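Láminas para colorear en casa y en el aula: criterios de selección

1 de octubre de 2021

Desde el mes de julio, este blog reúne en un único índice las láminas imprimibles que hasta ahora se encontraban dispersas en varias entradas. El catálogo consta de 236 láminas, de las cuales 205 pueden descargarse en blanco y negro sin registro previo. Las demás se encuentran en revisión, a la espera de corregir el grosor de los contornos.

Para los niños de tres a cinco años se recomiendan los dibujos de línea gruesa y superficies amplias. A partir de los seis pueden introducirse motivos con mayor detalle, como fachadas, herramientas o vehículos. Conviene imprimir en papel mate y evitar el satinado, sobre el que la cera se adhiere mal.

La serie dedicada a la casa, dibujada por Nektarios Vasilakis, comprende puertas, muebles y utensilios de cocina. La serie de máquinas corresponde a Kenneth Magbanua y se publica con el título de Troltenard. Ambos autores autorizan la reproducción para uso escolar, siempre que se conserve la firma al pie.

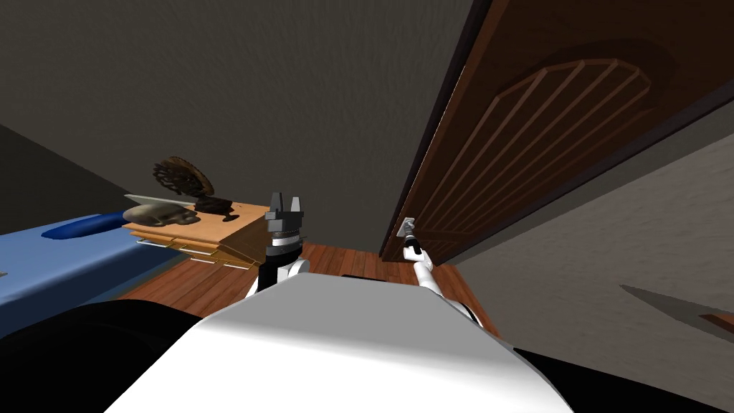

Robot blanco con una mano en la manilla de una puerta. Imagen generada por ordenador.

Las solicitudes de nuevos motivos pueden dirigirse al formulario de contacto, con indicación de la edad de los alumnos y el formato deseado. La próxima serie, Jurholm, estará dedicada a los faros y se publicará en tamaño A4.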